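Journal, janvier, sur le coup de 18 heures

J'avais promis de ne plus ouvrir de tour avant le printemps. La station Dell de l'atelier est donc ouverte depuis ce matin, couchée sur le flanc, et moi je tiens mon journal au lieu de la refermer. On a les résolutions qu'on peut.
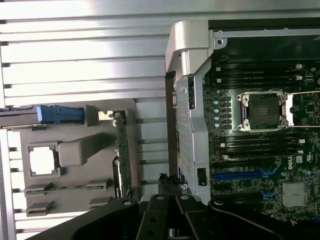
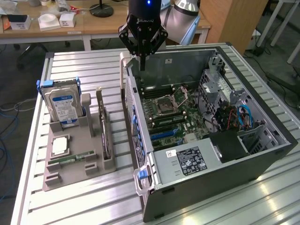 Dernière modification de la page : janvier, 23 h 13

Le processeur, d'abord. Il a sa place dans le plateau gris, un logement carré où il trône comme un petit-four. J'ai longtemps rangé mes processeurs dans une boîte à thé, et je n'en suis pas fière. Le plateau vient de chez Hevham, qui me l'a facturé 338 couronnes, port compris, avec une notice où le mot « délicatement » revient à chaque paragraphe. J'ai fini par le lire avec la voix de ma tante.

La carte mère, sans lui, a l'air d'attendre quelqu'un. Le loquet du socket est relevé, le socket vide, et je passe à côté en retenant ma manche. Les broches d'un socket, c'est comme les beaux-parents : un seul geste de travers et on en reparle dix ans. J'ai d'ailleurs retiré mon gilet à grosses mailles. Il fait 13 degrés dans l'atelier, je le note pour la postérité et pour le chauffagiste.

Vu aussi de près les loquets bleus, que j'aime bien. Chez Dell on met du bleu là où il faut tirer, et je voudrais que le reste de ma vie soit organisé pareil. Les câbles SATA sont bleus aussi, remarque, et ceux-là font des boucles près de la cage des disques sans donner la moindre consigne. J'ai décidé de ne pas y toucher. L'étiquette de l'alimentation, en revanche, j'ai voulu la lire en entier : des tableaux, des symboles, du texte pour fourmis. Abandon à la deuxième ligne, lunettes sur le front, où je les ai ensuite cherchées.

La table en aluminium à rainures reste ma meilleure idée et mon pire piège. Une vis qui roule finit dans une rainure, la suit jusqu'au bout et part vivre ailleurs. J'en ai perdu 3 depuis Noël. Le catalogue Vindora vend des caches, jusqu'à 18 par sachet, et je fais semblant d'hésiter.

Demain : pâte thermique (le tube Broritz a séché, évidemment), puis remonter le tout. Et racheter des vis.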